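Quotes, and what is left out of them

Lowri Gough asked me in July to look over the budget for a second arm table, and I've been grumpy ever since. I don't object to the arms. What I object to is the quote, a tidy two pages from Niritero with a big number at the bottom and almost everything we'd spend our time on missing from it.

I've bought this kind of kit before, at a firm I won't name. We paid for two arms, a pair of grippers and a day of setting up. Then we paid for cables, more cables, a better bench, spare fingers, somebody to sit with it, and a new lot of objects for it to pick up, after the first lot turned out to be too easy. By the end of the year the arms were the cheap bit.

So when Lowri sent the spreadsheet over I went looking for the dull lines first. "Sundries: 200." That was it. Two hundred pounds, for everything that isn't bolted down.
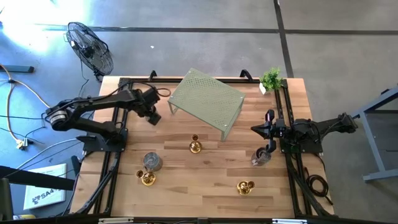

I asked Sajib Patwary what sundries meant and he said candle holders, tins, "and so on". Fair enough, you can get a candle holder for very little. But somebody has to go and choose it, and put it back where it started every time the arms have had a go, and go and buy another when it gets dented. None of that is in the 200. It's in Sajib's week, and Sajib's week is apparently free.

That's my main complaint about how these things get costed. Staff time on our own projects shows up as nothing at all, so any plan that swaps a bought-in service for our own hours looks like a saving. I counted 104 hours in the log for the first table that were marked "resetting" or "tidying". I put that figure in an email and got back a thumbs up.

Then there's floor space. The quote gives the size of the table and not the size of the hole it makes in the room. You need room to walk round it and somewhere for the cables to go. Tharindu Pathirana measured up for the second one with a tape and came back with a number well above the one on the plan. Breltwood, who quoted us on the same job, did at least send a drawing with the walking room marked on it. They were dearer, and I suspect that's partly why.

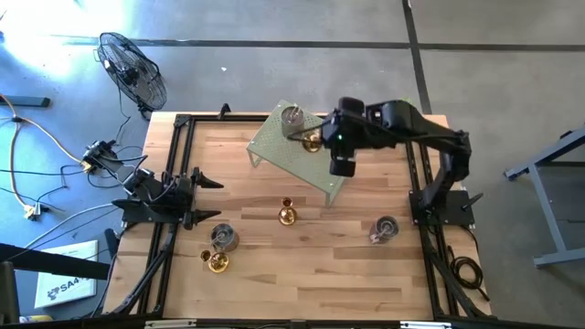

I should be fair to Niritero on one point. Their man on the phone told me straight that the delivery date was a guess. I'd take that over the last supplier, who promised us eight weeks and went quiet in week seven.

Where I get properly stubborn is the maintenance plan. It's priced per arm, per year, and it covers "faults arising in normal use". I wrote and asked whether a worn finger is normal use. I asked whether a chafed cable is normal use. The answer to both was that it would be looked at case by case, and in my experience case by case means you pay. Lowri thinks I'm being unkind. She may be right, but I'd still like it in writing before anyone signs. 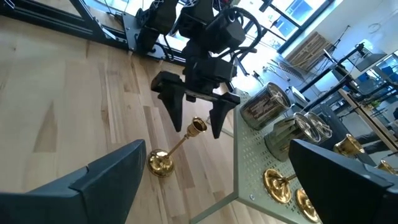
The other thing I'd like in writing is what we expect to get for the money. The proposal says a second table will "double output". Output of what? If it means hours of arms moving about, then yes, perhaps, provided we find a second Sajib. If it means jobs the arms can be left to do, I'd want to see how the first table is getting on before we buy its twin. Prasanna Fakir has been keeping notes on which tasks go well and which don't, in a form only Prasanna can read, and my one firm request was that those get typed up and put next to the budget.

Small polished things are a good test of all this, by the way. Any sales film will show you a foam cube being moved from one side to the other. I'd sooner watch an arm have a go at something shiny and narrow, with a stem. 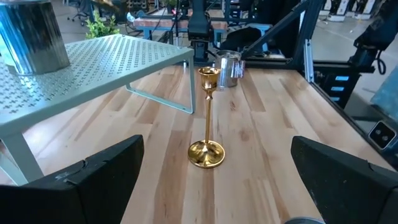

Undside Workshop Group, Kit and Spending

For anyone in the group who has only skimmed the emails, these are the changes I've asked for. Sundries goes up from 200 and gets split into objects, spares and cables. Resetting time gets its own line, with real hours from the log. The maintenance plan comes out of the total until we've seen the wording. Floor space is to be Tharindu's figure and not the one on the plan.

Mahfuz Abeysekara has suggested we rent for a while first, through Wickramasinghe, and hand the thing back if we don't like it. I was all for this until I read the terms. The rent isn't bad. The return clause says the arms must come back "as supplied", which I can't see happening after months of daily use, and there's a charge for collection that they'd rather not put a figure on until the time comes. I've asked for one anyway.

Lowri wants an answer by the end of the month. Mine at the moment is no, with a list attached. If the list gets dealt with I'll sign it and grumble afterwards, and if you think I've missed a line, the spreadsheet is in the shared folder. Please use the comments column and stop typing over my formulas.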